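Re: [drurkton-fans] keeper contract??

Libor Dvořáček wrote on 2026-06-09:
> Anyone know if Talpur has signed yet? Heard he was offered 3 years back in May
> and then it all went quiet. Etero want him too, supposedly.

Not signed. Asked at the club shop, got a shrug. What I heard is the club wants two years plus an option, he wants the full three, and nobody's budging. Etero can pay up to 305 a week more, so you see teh problem. 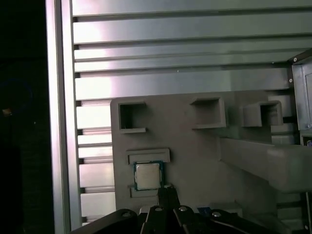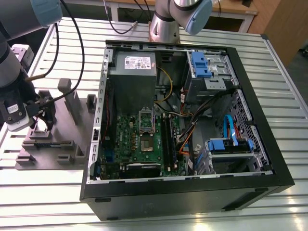
Anyway — if he goes we're left with Flinik, who has played 8 league games. Good hands, can't kick. I'd still start him over some loan kid we never see again.

Season tickets: 728 sold, same desk as last year. Renew before the end of the month or your seat goes back in the pool, they wont chase you.

Libor, are you driving to the Etero friendly? Need a ride, can pay gas.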